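Cuvudar quer acabar com os sacos de plástico no mercado, mas as contas ainda não fecham

Quinta-feira, 24 de setembro de 2026

A câmara de Cuvudar anunciou que os vendedores do mercado municipal vão deixar de entregar fruta e legumes em sacos de plástico. Em troca, os clientes poderão levar as compras em caixas reutilizáveis, mediante uma caução que recuperam na devolução. O projeto chama-se Silus e foi entregue à empresa Anghel, que já tratava da limpeza das bancas.

A ideia é simpática e a apresentação correu como correm todas as apresentações: discursos, café, aplausos. Falta saber quem lava as caixas, quem as transporta ao fim do dia e quem paga as que desaparecem. Sobre estas três perguntas, o documento distribuído aos jornalistas é bastante económico.

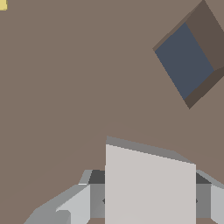 Seis meses de experiência, poucos números

O Silus foi testado durante 6 meses, a partir de setembro do ano passado, em 20 bancas do mercado. A Anghel garante que 80 por cento das caixas foram devolvidas e considera o resultado "muito encorajador". Pode ser. Mas a empresa não diz em quanto tempo voltaram, nem em que estado, e o relatório completo, prometido para abril, continua por publicar. Perguntámos por ele duas vezes. Da primeira responderam que estava em revisão, da segunda que a revisão tinha sido alargada.

Convém olhar para a percentagem pelo outro lado. Se 80 por cento voltaram, uma em cada cinco não voltou, e isto num teste em que os vendedores foram escolhidos entre os que se ofereceram para participar. Com o mercado inteiro, e com clientes que só ali passam nas férias, é difícil acreditar que a taxa melhore.

Nabila Chraibi, vendedora de citrinos que participou na experiência, não é contra a medida. Queixa-se, isso sim, da falta de espaço. "As caixas vazias ficavam atrás da banca até alguém as vir buscar. Ao sábado eu não conseguia passar", conta. Também gostava de saber se a caução vai ser tratada numa máquina ou se terá de ser ela a devolver moedas enquanto pesa laranjas. Ninguém lhe respondeu até agora.

A caução, aliás, ainda não tem valor fixado. Se for baixa, as caixas acabam na arrecadação de casa a guardar batatas. Se for alta, quem vai comprar meia dúzia de tomates desiste e segue para o supermercado, onde os sacos continuam à disposição. A câmara diz que está a "ponderar cenários", fórmula que costuma significar que não decidiu nada.

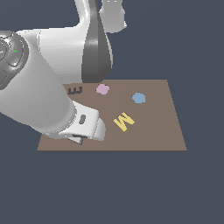 Há ainda a questão da lavagem. As caixas serão recolhidas à noite e levadas para uma instalação em Festeritz, a 20 quilómetros do mercado, de onde regressam na manhã seguinte. São duas viagens de camião por dia, todos os dias de mercado, mais água quente e detergente. Nenhum destes consumos aparece no balanço ambiental apresentado, que compara apenas o peso do plástico evitado com o peso das caixas novas. Uma comparação assim favorece sempre quem a encomenda.

Eino Laitinen, engenheiro que trabalhou em sistemas de embalagem com retorno e não tem ligação ao projeto, pede cautela. "Uma caixa destas só compensa depois de muitas utilizações. Sem saber quantas vezes cada uma circulou durante o teste, não se pode afirmar que o saldo seja positivo", explica. Na opinião dele, teria sido mais sensato começar por lavar no próprio mercado, mesmo com equipamento modesto, e medir os gastos durante um ano inteiro.

O contrato com a Anghel foi feito por ajuste direto. A câmara justifica a opção com a experiência anterior da empresa no local e lembra que a lei o permite para montantes desta ordem. O montante, porém, não consta da documentação entregue. Dois vereadores da oposição já pediram acesso ao processo e esperam levá-lo à próxima reunião pública.

Os vendedores terão uma sessão de esclarecimento antes da entrada em vigor, em data a marcar. Até lá, os sacos continuam pendurados nas bancas, e quem quiser pode levar o cesto de casa, como muita gente no mercado de Cuvudar já faz há anos sem caução nenhuma.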